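Tuson opens hire scheme for bin-sorting robot arm

Small firms that want a robot arm but cannot justify buying one will be able to rent a complete bench set-up by the month from Tuson, the automation supplier based in Drelemgate.

The service, called Gendero, opened for bookings on Monday. It covers the arm, a control box, the picking software and a day of on-site training. Customers provide the bench and the parts they want moved. The basic rate is 700 pounds a month with a minimum hire of 12 weeks, and software updates are included in that price.

Tuson has sold arms outright for several years, mostly to packaging and electrical firms. Byung-chul Seol, who runs the hire side of the business, said a good share of enquiries never turned into orders.

"People would ask for a quote, and then we would not hear from them again," he said. "When we rang round, most of them said the same thing. They had one awkward job in mind and did not want to spend a year's equipment budget finding out whether an arm could do it."

The jobs that come up most often, he said, involve mixed or tangled stock. Cable is a regular request. Repair shops and equipment hire companies get leads back in bulk, usually thrown together in whatever tub was closest, and somebody has to pull them apart before they can be checked and put back on the shelf.

Gendero comes with a set of ready-made routines for this type of work. The operator picks one from a menu, shows the arm where the bin is and where the sorted items should go, and starts a trial run at low speed. No programming is needed for the standard routines, although Tuson will write custom ones for an extra fee.

Trial bookings are also available. For 324 pounds, a customer can send a box of their own parts to the Drelemgate workshop and receive a written report within 14 days. The report lists which items the arm could pick, how long each pick took and where it needed help. The fee is taken off the first month's rent if the customer goes on to hire.

Seol said the report was meant to be blunt. "If the answer is no, we say no. Soft cable with no connector on the end is still hard. A heavy coil with a plug on it is much easier, and we would sooner tell a customer that before they sign anything." 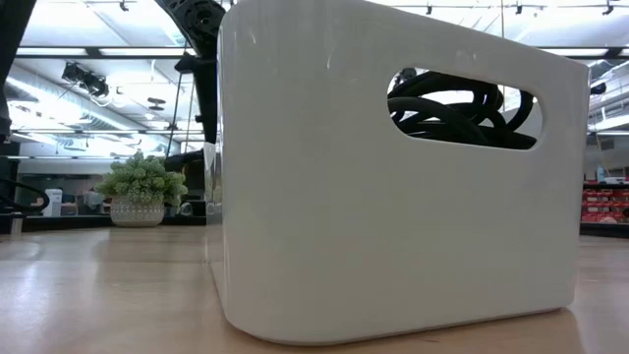 What customers need

The arm bolts or clamps to any solid, level bench and runs from an ordinary wall socket. Tuson asks for clear space on every side the arm can reach, and for steady lighting, as strong sunlight can upset the picking software. An engineer checks both on the day of delivery.

Bins should be open-topped and stiff enough to keep their shape. Customers can use their own - the software needs only the inside measurements and the height of the rim.

Breakdown cover is part of the rental. If a fault cannot be fixed over the phone, Tuson says it will send an engineer or a replacement unit, and rent is not charged for days when the arm is out of use. Damage caused by overloading is not covered.

One of the first companies to sign up is Correa, an event equipment supplier, which plans to use the arm to sort returned audio leads at its depot. It has taken a single unit for the minimum period and will decide in December whether to keep it.

Hire customers can buy their unit at any point, with half of the rent already paid taken off the price. Tuson said delivery slots are limited for now, and that new bookings would be handled in the order they come in.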